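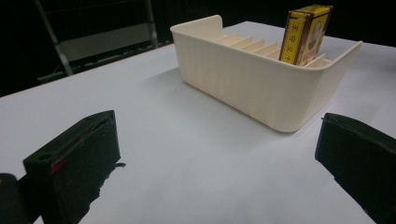

POKOW, 6/8/26

Halina Dudek owns 23 drawer trays and still can't find her scissors. I mention it because she was the one who told me to buy a tray, and because I have been hearing the same advice for most of a year: give every small thing a slot and the house will look after itself.

I have doubts. The slot is a lovely idea if your belongings are all the same thickness. Mine include a sewing kit, two packs of cards, a tin of drawing pins and a torch that works when hit. Etenesh Sisay, who runs tidying classes at the Garnirari hall, says I should sort by use. Jadwiga Makowska, from the same classes, says sort by size. They have taught together for six years and seem quite happy to disagree in front of paying customers.
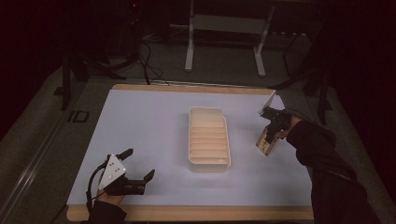
Slots are sold as freedom from decisions, and I think they only bring the decisions forward. You have to settle what counts as a category before you have put anything away. A white plastic tray with roughly nine shallow compartments sounds generous until you try to name nine sorts of thing worth keeping apart. The ribs between them are thin and run parallel, so anything flat and stiff stands a chance. String does not.

Szewczyk, the shop by the station, will sell you a tray with movable dividers for rather more money. I tried one at home in January. I moved the dividers twice, then left them where they were and put the string back in the kitchen drawer.
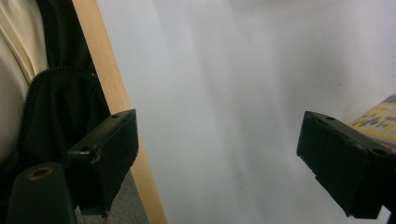

Desmond Escobedo takes the opposite line and keeps everything in one deep box. He claims he can find a fuse in the time it takes me to read my labels. We tested it at his flat in Jorwood and he won, though he had put the fuse in himself that morning, so I am not treating the matter as closed.

What I will grant the tray is a box of cards. Stood upright in a slot, it stays where you can see it and you can lift it out with two fingers. For that one job I would buy another. Halina has offered me six of hers.

Home Features Rooms Letters Back issues Subscribe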